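The Reltadmont open day ran to a printed schedule, and Ourania Moschos had been given the 4:00 slot, which meant the visitors would already have had the sandwiches.

She was the line engineer for cell 9. The card on the door said Cable Handling, Two-Arm. Someone from the Fetero office had wanted it to say Dexterity and had been told the cards were printed.

The first group came through from the corridor, led by Magdalini Economou with a clipboard. Ourania gave the introduction she had written in April and shortened twice.

"The task is network cable," she said. "One arm picks up a connector. The other arm steadies the cable or the device. The connector goes into the port until the latch engages. Then it comes out again and the arms return to their start positions."

"Why does it come out again?" asked a man in the front row.

"So it can go in again."

He wrote this down.

The acceptance figure for the cell was 2000 insertions. Kourkoulas, who were paying for it, had chosen the number. Ourania had asked how they arrived at it and had received a document on a different subject. She had stopped asking. The log was kept on a shared sheet, and Shadi Issa filled in the fault column in a style of his own: "sulked", "second thoughts", "missed by a whisker". She had asked him to use the codes.

"Are those real butterflies?" said a child.

"They're wallpaper."

"Why?"

"The background gets changed. If the arms only ever work in front of a grey wall, you find out very little about any other wall. There was a tartan before this."

"I'd have liked the tartan," said the child's grandmother.

Magdalini looked at her clipboard. Ourania started the cycle.

She had watched it often enough to follow it by sound: the elbows first, then the wrists, then the small dry click of the fingers closing. The visitors leaned in to the marked line and no farther. A woman with a Sterkesine lanyard, whose name tag read Loukia Karamanlidis, stood slightly apart and did not lean at all. She was looking at the cables.

"What's your worst case?" she asked.

"A connector lying on its side with the latch underneath. The fingers can hold it but they hold it wrong, and it has to be turned against something."

"Against what?"

"The other gripper, if there's room."

"And if there isn't?"

"Then Shadi writes something in the sheet." 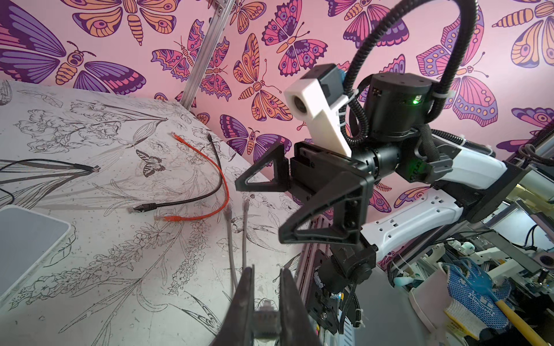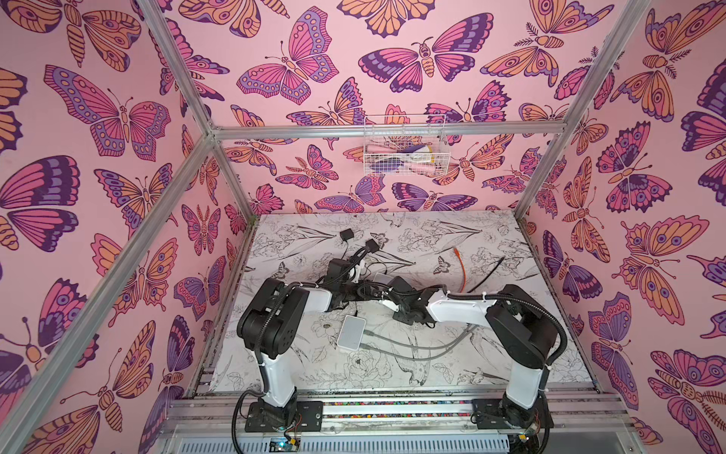
The two arms of cell 9 and the butterfly wallpaper. 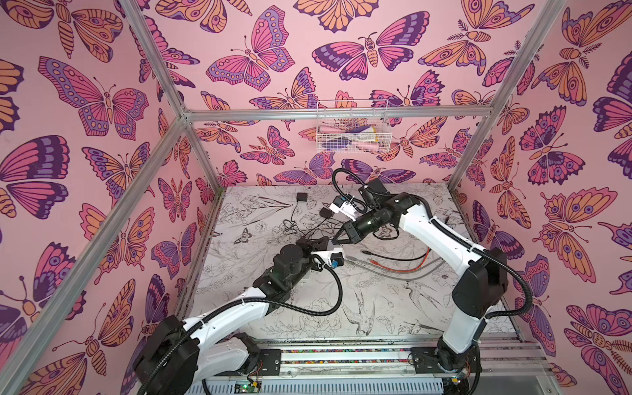
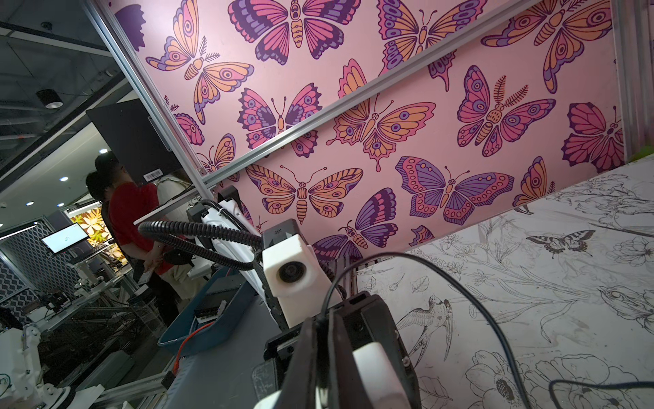 Loukia Karamanlidis stayed behind when the group moved on to the paint booth. She asked for the grip force and Ourania told her. She asked for the tolerance on the port and Ourania told her that too — both numbers were on the poster, but the poster had been hung behind the door.

"We tried this at Sterkesine," Loukia said. "Eight months. We used one arm."

"How did it go?"

"It pushed the switch off the bench."

Ourania considered this. "How far?"

"Far enough to need a new switch."

They stood for a minute by the marked line. Down the corridor Magdalini was explaining to somebody that the paint booth was not running and had never been on the schedule as running.

"Who picked 2000?" Loukia asked.

"The customer."

"Ours picked 2000 as well."

"Did they say why?"

"They sent me a document about pallets."

Ourania went to the desk and found it in the second drawer, under the spare gloves. It had a Kourkoulas cover sheet and a staple through the title. She turned to the diagram on the first page, a pallet seen from above with its corners labelled, and held it up.

"That's the one," said Loukia.

The next group was due. Fotini Tsolakis put her head around the door to say there were more of them than expected and that one had brought a dog, and did the risk assessment cover a dog. Ourania said it covered persons. Fotini went away to find out what the dog was.

Loukia took a pen from her lanyard and copied the document number onto the back of her name tag. Ourania reset the counter on the desk, moved the poster to the other side of the door, and opened it.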